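Search this site Go

The Parnthorpe Toy Fair, and whether you should bother

I paid for parking twice before I saw a single toy, so take what follows with that in mind. Parnthorpe bills its July fair as a family day out for people who love play. The flyer promised 300 exhibitors. If they were all there, a good many were hiding, and one long wall of the second hall was given over to window replacement and a timeshare.

Pacheco had the biggest stand near the doors and the least to say. Their new line is "open-ended," a word I heard all morning and never got explained. I asked what a four-year-old does with it after the first week. The young man told me the child decides. Fine, but the child isn't paying $98 for the starter set.
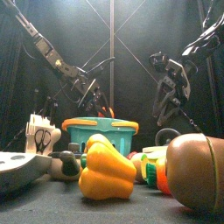 Prelulcombe was better. Phong Thân, who ran their table, let kids pull things apart and didn't hover. He also admitted that the puzzle boards chip if you drop them on tile, and I trusted him more after that. I bought one. It has been dropped on tile and it has chipped.

The talk at 2 was called "Screens Off, Minds On" and was delivered from slides. The speaker quoted a study she couldn't name when a man in the third row asked. Podamen sponsored it, and Podamen's tablet case was in every goody bag.

Lunch was a hot dog and a long line. Bring your own. Strollers have to go up by the freight elevator, and the sign for it is behind the coat check.

I might go back if they cut the ticket price for kids under 3, who currently pay the same as everyone else.

Contact us | Copyright, all rights reserved | Back to top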